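Storing small jars and caps in a hinged plastic box: how to stop leaks and lid creep?

Posted in Storage & Organizing

I keep small jars of descaler tablets, powder cleanser and similar items in a plastic box with a hinged lid. The box is 200 mm on its long side, inside measurement. Two problems.

First, the lid does not stay shut once the box is full. The latch engages, then lets go within a day or two. Second, powder gets out of one of the jars and ends up in the corners of the box. I have cleaned it out twice since August. The jars are closed when they go in.

I would prefer to keep the box and not buy a different system. Is the latch the fault, or the way I load it?

— Grestard

Dabbas
Check height before anything else. Put the tallest jar in, cap on, and lay a straight edge across the rim of the box. If the straight edge rocks on the cap, the lid is being pushed up from inside and the latch is carrying a load it was not made for. Small molded latches hold a lid in position. They do not compress contents.

A jar that is too tall by 1 mm will still let the latch click, which is why people miss it. The plastic then relaxes and the latch lets go. Lay the jar on its side only if it holds tablets. Powder jars stay upright.

If no jar is too tall, look at the latch itself. A white stress line across the bend means it is near the end of its life. You can hold the lid with a wide elastic band until you replace the box.

For the powder, take the cap off and wipe the threads on both the cap and the jar neck. Grit in the threads stops the cap from seating even when it feels tight.

Carkov
just get a bigger box

Ulla
Dabbas is right about the height. I would add a few points on the cap side, which I think is your second problem.

Wash the caps separately from the jars and let them dry completely, open side down on a rack, overnight. A cap that goes back on damp will cake the powder on the threads, and after that it never closes square. I do mine on Friday evening and refill in the morning. If there is a liner disc inside the cap, check that it lies flat. A liner that has curled at one side leaks at that side.

Do not use hot water on thin caps. Some soften enough to go slightly oval, and then no amount of tightening helps. Set the cap on a flat surface and press lightly at opposite points. If it rocks, discard it. 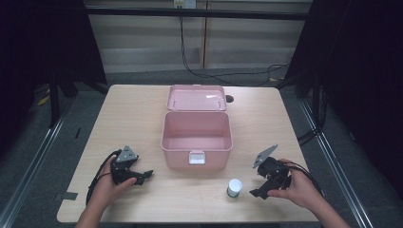
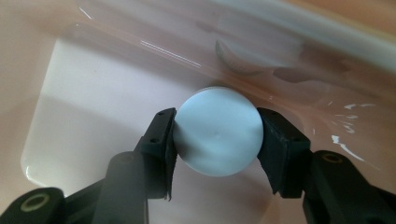 Loading order matters more than most people expect. Start with the box empty and the lid fully back, like the pink one on the table, so that you can see the floor and wipe the corners before anything goes in. Put the powder jar in first, upright and against a wall, then fill the remaining floor with the lighter items. Leave a finger's width between the last jar and the front wall. A box packed tight at the front bows outward slightly when full, and the latch no longer lines up with its catch — the symptom is the same as a jar that is too tall. Close the lid by pressing on both front corners at once, then fasten the latch. If it needs force, take one item out and try again.

32 people found this helpful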